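How to Pack a Parcel for Posting Abroad

Jun 8, 2018

Sending a parcel overseas costs a fair bit, so it makes sense to pack it well the first time. This guide covers a small box of mixed items: sweets, crisps, a bit of clothing, maybe one thing that can break. I send a box like this every couple of months and the method hasn't changed much.

What you need

A strong cardboard box
Brown or clear parcel tape, 48 mm or wider
Clean plastic bags or plastic sheet
Old newspaper or packing paper
Kitchen scales
A pen and a notepad

Step 1: Choose the box

Use a box with firm corners and no tears along the folds. A shoe box will do for light things, but put it inside a second carton if the walls bend when you press them. I buy mine from Drateck in packs of 4, and they hold their shape well enough to be used twice. If you are using an old box, peel off or black out every label and barcode.

Tape the bottom before anything goes in. One strip along the join, then one across each end.

Step 2: Weigh everything first

Most services charge by weight band. Weigh each item on the kitchen scales and write it down. Then weigh the empty box and add 300 g for tape and padding. My last parcel came to 2,436 g with everything in it, which left it under the limit for the cheaper rate. Had I packed first and weighed afterwards, I would probably have put in another jar and paid for the next band up.

Step 3: Check what is allowed

Look up the rules for the country you are sending to. Meat, fresh fruit and seeds are often refused. So are aerosols, nail varnish and loose batteries. Factory-sealed snacks are usually fine, but leave them in their own packets so that customs can read what they are.
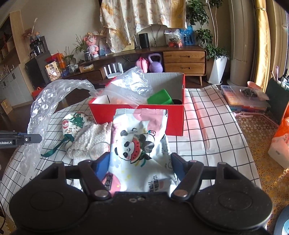 Step 4: Heavy things at the bottom

Tins, books and jars go in first, wrapped and standing close together. Fill the gaps between them with balled-up paper. Soft things such as socks and scarves go down the sides, where they do the same job as padding and cost you nothing extra in weight.

Anything filled with air goes in last. Crisp packets can burst if a tin slides on to them, so lay a sheet of folded newspaper in between. Glass should have a layer of padding on every side and should never touch the wall of the box.

Step 5: Keep the damp out

Parcels can sit in the rain. Line the box with a large plastic bag, fold the top over when you have finished and tape it down lightly. Squeeze the air out first or the lid won't close.

Step 6: The shake test

Close the flaps and hold them shut. Shake the box gently. If something moves, open it and add more paper. Repeat until it is quiet — this is the step people skip.

Step 7: Seal and label

Tape the top the same way as the bottom. Write the address in capitals on the largest side, with the country on its own line. Put your own address on the back, and a second copy of both inside the box in case the label comes off.

Fill in the customs form item by item. "Gifts" is too vague and may hold things up. Write "potato crisps, 2 packets" or "wool socks, 1 pair", with a value for each. Keep the receipt from the counter until the parcel has arrived.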